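Spring Print Subscription: Changes to Editions, Deadlines and Mailing

March 16, 2023

The Carrilho Print Workshop is pleased to announce the terms of this year's print subscription, which opens to members with the publication of this newsletter. The subscription supports the work of resident artists and provides members with original screen prints and relief prints produced on our premises. Members who subscribed last year will notice several changes, and are asked to read this item in full before renewing.

Three artists have been selected. Mafalda Bettencourt will contribute a four-color screen print based on her drawings of harbor signage. Kyrylo Lytvynenko will present a two-block linocut, his first work in relief since joining the residency program. Raquel Calado will complete the set with a screen print on gray paper, the subject of which will be confirmed once proofing has finished. All three prints share the same sheet size, so that members may frame them together if they wish.

Each print will be issued in a signed and numbered edition of 80. Last year's larger edition placed considerable strain on the drying racks and delayed two of the scheduled courses. A small number of artist's proofs will be retained for the archive and will not be offered for sale. The screens and blocks will be reclaimed or canceled after printing, and no further impressions will be made.

Members have priority until the end of the renewal period. Any remaining subscriptions will then be offered to the waiting list, in the order in which names were received, and finally to the public through the shop. It is not possible to reserve a particular number within the edition. Subscribers who already hold matching numbers from earlier years may write to the office, and we will accommodate them where we can.

The workshop has also reviewed the inks used in subscription editions. After a series of tests conducted by Tomás Teixeira, screen prints will now be made with the water-based Durketti range. The colors dry slightly more matte than those used previously, and the blacks in particular have a softer finish. Relief prints will continue to be made with oil-based ink, and these sheets will be left to cure for longer before they are released.

Prints will be sent flat, interleaved with acid-free tissue, and will no longer be rolled in tubes. Members who prefer to collect their prints in person may do so during regular opening hours on presentation of their membership card. Please confirm that the mailing address held by the office is current. Prints returned to us as undeliverable will be kept until December, after which they will pass to the education collection.

Last year's subscription raised 3,145 euros after costs. Of this sum, 1,547 euros went toward the repair of the large exposure unit, and the balance was placed in the residency fund. Amândio Gouveia, who coordinates the subscription, will be glad to answer questions about payment, gift subscriptions or the transfer of a subscription to another member. Inquiries should be made in writing to the workshop office, with the word "Subscription" in the subject line and the membership number included.
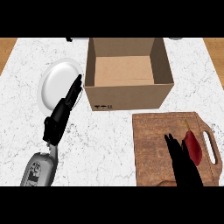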